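Pretcombe, the week between Christmas and New Year

29 December 2018

Well, we said we'd do the big sort-out while everything was quiet, and we really have! Fedir Zakharchenko has been on at me since February about the state of the upstairs room at Pretcombe, and I kept saying yes, yes, after the next order, and then of course there was always a next order. So this is my page for anyone who used to work up here and wants to see what we're up to (hello Shirima lot, I know you're reading). Click through at your leisure, there isn't much of a system to it.

A bit of background for the rest of you. We took the room on when Vornix moved out, and we've used it for everything. Packing, soldering, eating lunch, storing the banners, arguing about the heating. The rent is paid up until the end of February and after that we're off to the ground floor, which has proper shelves and a door that shuts. Yaryna Semeniuk drew up the plan for the new place on squared paper and I'm only allowed to touch it with clean hands.

The rule for the week is that anything we haven't used since the Mito job goes. I've been soft about it (I kept a whole drawer of odd screws, I'm sorry, you never know) but Yaryna is ruthless and she has been right nearly every time. We found the invoice book, open at number 3697, which we'd turned the office upside down for in the summer. We also found 500 address labels with the old postcode on. If you want scrap paper for shopping lists, please, please come and get some!

Then there are the leads. I don't know how a small firm ends up with so many. Every monitor we ever had left its cable behind when it went, and half the chargers don't belong to anything. Fedir's method is to get it all out where you can see it, on the desk and on the floor, and only then start deciding. Mine was to put the lot in a bag and shut the cupboard, so we're doing it his way.

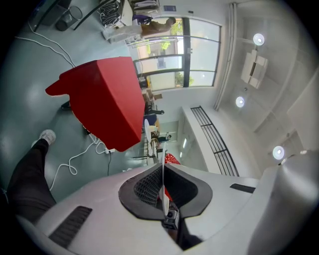
The white ones are the worst, they all look the same until you find the end. My advice is to sit down with a cup of tea and a roll of masking tape and label both ends as you go. Figure-of-eight coils, a bit of tape round the middle, into the box with the others of the same sort. Black ones get their own box. Extension leads and power strips are last, seeing as we still need somewhere to plug the kettle in. I had one rolled up and packed by 11 in the morning and had to go and fish it out again before anyone would speak to me.

Still to come: the tall cupboard, the windowsill, and the 2 filing cabinets that Fedir swears are empty and I swear are not. The chairs are going downstairs with us, the old bin too. If anybody left a mug, a coat or a bicycle pump up here, drop me a line before we hand the keys back and I'll put it by for you. More pictures once the cupboard is done.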